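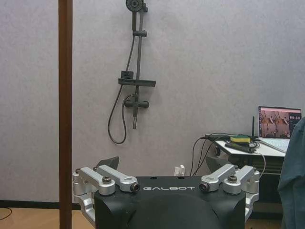 Oline Slide-Bar Shower Set, Dark Gray

The Oline is a shower for people who have given up on the rain-forest ceiling panel and would like to rinse the shampoo out of their hair. The hand shower sits in a holder on the bar, and the holder moves up and down, so tall and short members of a household can stop blaming each other.

In the box: hand shower, slide bar, shelf, mixer valve, hose, and a bag of screws with 2 spares. You will lose three.

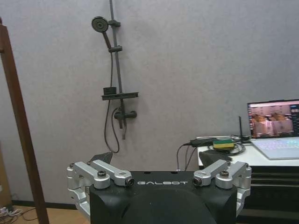
The finish is dark gray and forgives most fingerprints. It does not forgive scouring powder. Wipe it with a soft cloth and mild soap, and let Dimudia descaler deal with the spray face every couple of months if your water is hard.

Hose length: 57 inches
Spray settings: 2
Finish: dark gray only (we tried white at Iritz, and so did everyone else)

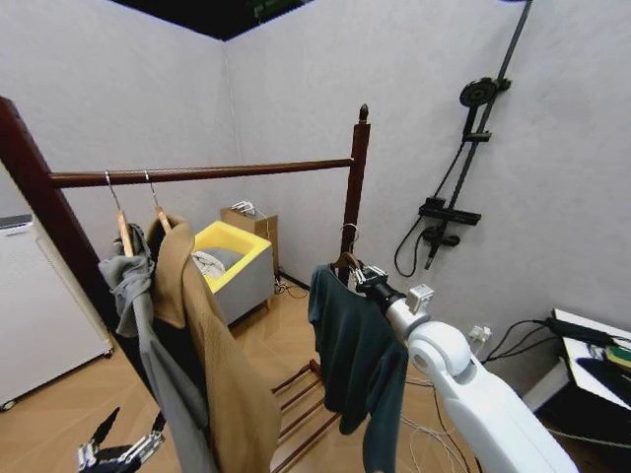 Can I fit it to my old valve?
Only the bar, holder and hand shower will carry over, and you'll need a wall outlet for the hose. The shelf clips to our bar and sulks on any other.

Ships from Iritz. Returns accepted in the original box, including the screws.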